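Publications > Technical Papers > Bimanual Handling > Section 4

We use cookies to remember your reading preferences. Accept or manage settings.

4. Comparison of Gripper Controllers on the Hose Coupling Task

4.1 Purpose and arrangement

The trials in Section 3 dealt with rigid parts, for which position control of both arms was sufficient. Flexible parts place a different demand on the gripper. A corrugated hose bends under its own weight, its ribs give way when the fingers close, and the direction in which its open end points depends on how far from that end it is held. The hose coupling task was therefore chosen to compare the two controllers under study: the Stonon controller, which closes the fingers to a commanded width, and the Oltitz controller, which closes them to a commanded effort and then holds.

Both controllers were run on the same pair of arms, with the same black grippers and the same finger parts. Only the controller software was exchanged. The arms face each other across a white tabletop, and all work is carried out in the space between them. The arm motions were supplied by the Clanatora planner, whose settings were left unchanged from Section 3 so that any difference in the results could be traced to the grippers.

The task has three stages. In the first, the left gripper takes a short grey cuff and brings it level with the end fitting of a hose lying on the table. In the second, the right gripper takes hold of the hose. In the third, the two parts are lifted and brought together.

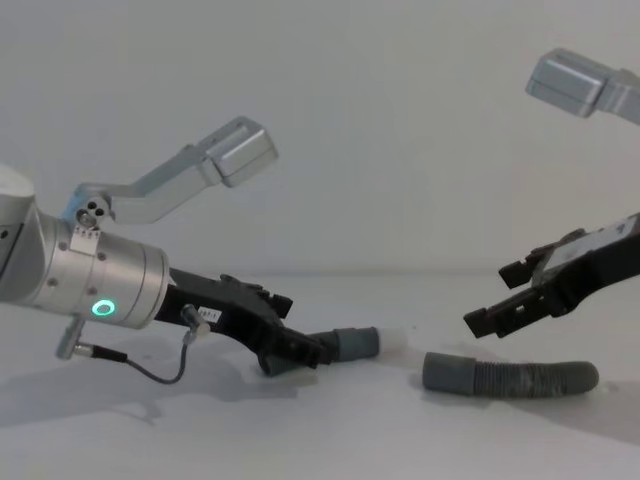 The first stage proved more sensitive to the choice of controller than had been expected. The cuff is a smooth, rubbery sleeve, and a small change in finger width alters the angle at which it sits. Under the Stonon controller the width had to be set again whenever a cuff of slightly different thickness was used. Under the Oltitz controller no such adjustment was needed, but the fingers took longer to settle, and the planner had to wait for a steady reading before it moved the arm towards the hose.

The height of the approach also had an effect. The cuff must be carried close to the table to meet the fitting of a hose that is lying flat, and this leaves little room beneath the lower finger. Following a suggestion by Kazue Yoshida, the left gripper was tilted downwards during the approach, which kept its body and cable clear of the surface. The tilt was applied in the same way for both controllers.

4.2 Grip force and the held assembly

Once both ends are held, the two grippers act on each other through the hose. An error in the position of one arm appears as a pull or a push on the other, and the hose takes up part of it by bending. For this reason the force on each finger was recorded throughout the third stage. The complete record contains 3,775 grasp events and was checked by Maiara Barros and Diễm Phan, who worked separately and then settled their differences by discussion.

Figure 2 shows a joined assembly held between the two grippers. In this position the corrugated sections are inside the fingers, while the smooth grey sleeves and the short white pipe between them are left free. Holding the ribs in place of the sleeves was a deliberate choice. The ribs offer the fingers an edge to rest against, and the sleeves can then move slightly and line themselves up with the pipe. The drawback is that the assembly sags, and the controller must allow for this without closing further than the hose can bear.

The Stonon controller dealt with sag poorly. As it holds a fixed width, it made no response when a rib moved between the fingers, and the grip became weaker without any warning in the record. The Oltitz controller followed such movements and restored the grip. It did, however, press the ribs flat in 7 of the recorded events, all of them at the highest effort setting. That setting was withdrawn for the remaining trials.

Figure 2. Hose assembly held horizontally between the left and right grippers above the tabletop.

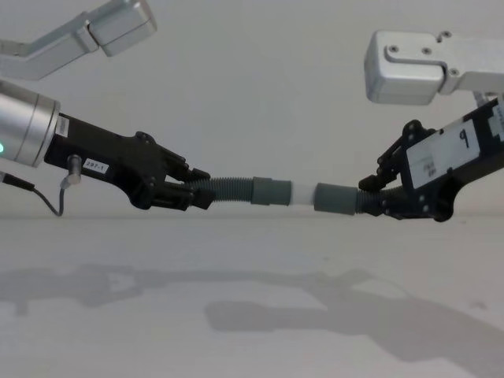 4.3 Limits of the comparison

The findings apply to one type of gripper and to hoses of a single family. Setsuko Ebihara has pointed out that a stiffer hose would sag less and might reduce the advantage of effort control. Trials with the Uchida finger set, which has a softer contact face, were begun in July and are not included in the present results.

The order of the trials should also be noted. All runs with the Stonon controller were completed before those with the Oltitz controller, and some wear of the hose parts during the earlier runs cannot be ruled out. Darcy Vachon has prepared a revised schedule in which the controllers alternate, and this schedule will be used for the work described in Section 5.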